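3. Hardware and Home Setup

3.1 Building the arms

Both arms were put together in the Kennedy workshop, a shared space with two benches, a drill press and a laser cutter that is booked by the hour. We started from a pair of used Pavance arms with the original hands removed. The shoulder and elbow joints were in good order and were only cleaned and greased. The wrists had play in them. Zoltán Bodnár took both apart on the bench, fitted new bearings, and shimmed the output side until the play could no longer be felt by hand.

The grippers are our own design. Each has a white finger housing that sits on the wrist segment. We tried a slimmer housing first, but the edges caught on loose weave and pulled threads. The current shape is wider and blunter. It slides over cloth without snagging, at the cost of being harder to push under a hem that lies flat on a mattress. Drawings for both versions are kept, and the slim one is still useful for towels.

The base is a steel cart that had been used to move paint. The arms are bolted to a plate on top of it, and the computer sits on the lower shelf with the power supplies. The cart is heavy enough that the arms do not rock it at the speeds we use. It has four casters, two of which lock. On carpet the locks were not enough, and the cart crept toward the bed whenever both arms pulled. A strip of rubber mat under the locked casters solved this.

3.2 Wiring

Power and data for each gripper run in a single black cable outside the arm. Running the cable inside the links would have been neater, but it would have meant drilling the wrist castings, and we did not have a spare if one cracked. The cable needs slack at the wrist so that the hand can turn fully in both directions. With too little slack the connector works loose. With too much, the cable hangs in a loop that can drag over whatever is on the bed. In an early session the right cable hooked a pillowcase and the arm carried on for several seconds before Ravinder Petrenko pressed the stop.

We settled on 180 mm of free cable between the last clip and the connector. This still leaves a visible loop, and in some poses the loop passes in front of the head camera (Figure 3). We did not mask these views out of the data. A cable over an object is part of what the controller has to deal with in this build, and an early version trained on masked views did worse when the mask was taken away.

The clips are plain screw-on cable clips from a hardware store. Printed clips were tried and broke at the screw hole. One stop button is mounted on the cart and a second is on a long lead held by the person watching. Both cut power to the motors and leave the computer running, so the log of a stopped run is kept.

3.3 The room

All runs took place in a room in the home of one of the authors. We did not clear it for the work or buy bedding for it. The sheet was a shiny satin fitted sheet in a champagne-beige color, and the top cover was a pink quilt with printed cartoon figures. These are difficult materials for a system built in a workshop, where our practice cloth had been a plain cotton sheet on a foam block. Satin gives bright streaks that shift when the cloth or the camera moves, and the depth estimate tends to fail along them. The print on the quilt has the opposite problem. It offers plenty of detail, but the outlines of the figures are dark and sharp, and our first edge finder took many of them for the border of the quilt.

Small things were left on the bed in some of the runs. The rule we gave ourselves was that the robot should work around them and should not grasp them. A thin booklet lying flat on the sheet is a fair test of this. It has a straight, high-contrast edge that looks to the edge finder a good deal like a hem, and it lies almost level with the cloth around it.

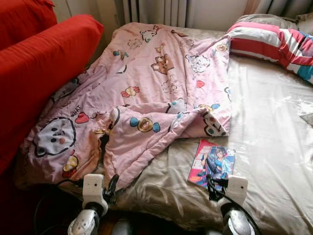

The furniture also set limits on where the cart could go. With a sofa along one side of the bed, that side could not be reached at all, so the cart was parked at the foot and every pull had to be made from there. This ruled out the usual way of spreading a quilt, in which one hand works on each side. We used a two-step motion instead. Both grippers take the near edge, lift it clear of the sheet, and draw it toward the foot. One gripper then holds while the other moves outward along the edge and pulls again. The second step is slow, but it needs no floor space beyond the cart itself.

Height was set once and then left alone. The plate on the cart can be raised by moving four bolts, and Bevan Prendergast tried it at each of the available holes before we fixed it. The highest position gave the camera a better view of the pillow end. It also made the arms reach down at a steep angle, and the finger housings then met the sheet on their corners. We kept the next hole down.

3.4 Finding a place to grasp

The quilt is rarely flat when a run begins. It may be folded over on itself, and a fold in the middle can stand open so that there is shadow underneath it. We first treated any dark gap as a good place to insert a finger, on the grounds that a gap means a free layer of cloth. This was true in many cases, but the layer was often the wrong one. Pulling on an inner fold drags the whole quilt sideways and leaves the fold where it was.

The current method looks for gaps and for outer edges separately, and only uses a gap when no outer edge can be reached. Outer edges are followed for a short distance before a grasp is attempted. If the line closes on itself, it is taken to be part of the print and dropped. This simple check did more for the success rate than the retraining we did in May, and it runs on the cart computer without a graphics card.

Contact is sensed through motor current alone. There are no force sensors in the fingers. Satin is slippery enough that a weak pinch slides off with almost no change in current, and the controller would then report a grasp with nothing in the hand. Gordon Friesen added a short test tug after each pinch. If the current does not rise during the tug, the hand opens, moves along the edge and tries again. After 6 failed tugs the run ends and is logged as a failure.

3.5 Runs and upkeep

We planned 200 runs with the hardware as described and completed 187. The missing runs were lost to a failed power supply, which took the left arm out of use until a replacement came. We did not make up the missing runs afterward, as the new supply holds its voltage better under load and the results would not have been comparable. All rates given in Section 4 are over completed runs.

Upkeep during this period was light. The finger pads were wiped down before each session, since lint from the quilt built up on them and lowered the grip. The wrist bolts were checked at the same time, and the left one was found loose twice. Thread locker was added after the second time. Brayden Cloutier kept a paper log of these checks next to the cart, and the entries were typed up at the end and are included with the run data.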